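I get asked whether a machine can put the groceries away yet. Sort of! Snack bags are where I'd start, and my routine for teaching the job with a hand-held gripper is short.

## Set up the tray

1. Put a divided tray on a clear table, set at an angle. Straight-on is too easy and the model gets lazy.
2. Stand one bag upright in the end compartment. Leave the fingers wide open before you go in — a bag bulges more than you'd think, and a clipped corner ruins the take. 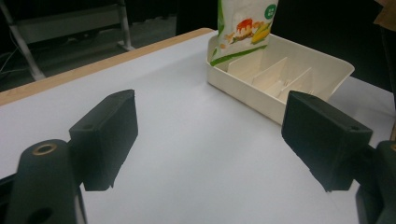

## Record the moves

1. Come in slowly, squeeze, lift straight up, set the bag down on the table. Then do it in reverse.
2. Record 10 takes, then turn the tray and record 10 more.
3. Toss any take where you bumped a divider. Yurani Grajales keeps hers, and her arm now bumps dividers beautifully.

## So, can it do the chore?

One bag, one tray, yes, most tries. A full shopping bag with cans on top of the chips? Nope. Mine still needs 2 minutes for a job my kid does in seconds (when he feels like it). I'm trying soup packets next.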